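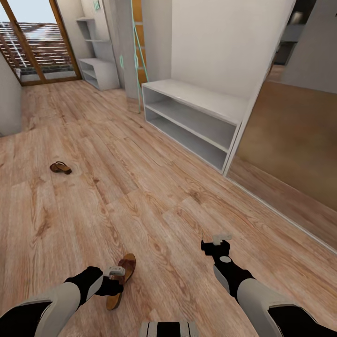 Two-arm trial in simulation: the left gripper beside a sandal in the hallway room.

About Tralteo

Tralteo compares grippers, arms, cameras and controllers for people who have to choose between them. We started in a rented unit in Clasosthorpe and we're still there, with more bench space and a better heater.

Most jobs begin in simulation. We set up a household room, put ordinary things on the floor and run each gripper through the same pick list. Footwear is on every list. A sandal on its side asks something quite different of a pair of small finger pads than one lying flat, and the scores for the two are reported separately.

A standard comparison is 200 attempts per gripper. Arm and controller work runs longer, usually 2000 attempts over 3 room layouts. The Brirkalard report, finished in September, came to 1040 logged grasps before the client changed the finger design – we kept the early results in an appendix.

Our in-house scoring software is called Orbán. It records grasp position, closing force and drops, and clients get the raw logs with the written report.

We don't sell hardware and we don't take commission from anyone who does. Quotes are free. If you'd like to send us a gripper, please include the mounting plate and the wiring diagram.

Page updated December 2020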